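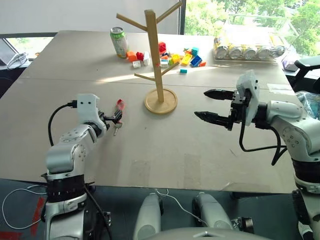

Do Keys Really Get Lost?

Grown-ups say it all the time. "I've lost my keys!" Then they look under the couch cushions, in yesterday's coat, and inside the refrigerator. After a while the keys turn up beside the bread.

So were the keys lost? I have my doubts. A key has no legs. It stays exactly where somebody put it. The thing that went missing was the memory of putting it there.

Why is that memory so easy to lose?

Your brain is busy. It does not keep a good record of every little thing your hands do, especially when you are thinking about something else. Come home talking about lunch, with a bag on one shoulder and one shoe half off, and your hand may drop the key on the nearest flat place. Your brain was thinking about lunch. It hardly noticed.

People sometimes say, "I have a terrible memory." Maybe. But you can't remember something you never paid attention to in the first place.

Does a hook help?

Stores would love to sell you an answer. The Drumunel catalog has 764 things in it for "getting organized," and I don't believe any family needs 764 of anything to find one key. A lot of them are boxes. A box is a fine place to hide a key from yourself.

A hook is a better idea, and it doesn't have to be a special key hook. A mug tree will do. That's a wooden post standing on a round base, with short branches sticking out at an angle. It was made so that cups could hang by their handles, but a branch doesn't know what it is holding. If a key is on a ring or has a loop on its tag, it may hang there just as well. Test it first. A very small ring might not fit over the end of a branch.

Why do the branches point up?

Look closely at a mug tree and you'll see that the branches slant. Gravity pulls everything down. On a branch that slopes upward and outward, a ring slides down toward the post, and there it stops. If the branch sloped the other way, the ring would slide right off the end.

The base matters too. Hang something heavy on one side only and the tree wants to tip that way. A wide base makes tipping harder. My kitchen scale says my mug weighs 315 grams and my front door key, with its tag, weighs about 50. So a tree that can hold up mugs isn't going to be bothered by a key.

What about everything else on the table?

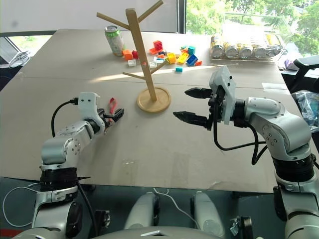 Now for the part I'm fussy about. A hook can't do much if the table around it turns into a parking lot. Toy blocks get left out, somebody sets down a soda can, and soon there is a crowd. Drop a key in among colored blocks and your eyes have to sort through all those shapes before they find it. Up on a branch, it has air around it and is easier to spot.

Do you have to put every block away, then? Some people will tell you so. I'm not convinced. A red block and a yellow block at the far side of a table aren't hurting anyone. Keep the space near the hook clear and see if that's enough.

Are tags any use?

A bright tag gives your eyes something bigger to look for than a thin piece of metal. Red is a good choice on a pale table and a poor one in a heap of red blocks. Tags are also good for telling two keys apart. Don't write your address on one, though. If a stranger picks it up, you have handed over the key and the directions.

Is it true that a new habit takes 21 days?

You'll hear that number a lot. Be suspicious of it. Some habits are easy and some are hard, and people are different, so one number can't be right for everybody.

Try it yourself

You don't have to take my word for any of this. Pick one thing your family is always hunting for. It could be a key, a library card on a string, or the dog's leash. For one week, leave things as they are and make a mark on a piece of paper every time someone has to search. The next week, give that thing a hook and make marks again.

Did the second week have fewer marks? Then the hook may have helped. Or maybe everyone was being extra careful because you were standing there with a pencil. Try a third week with the paper out of sight, and keep your own marks in secret.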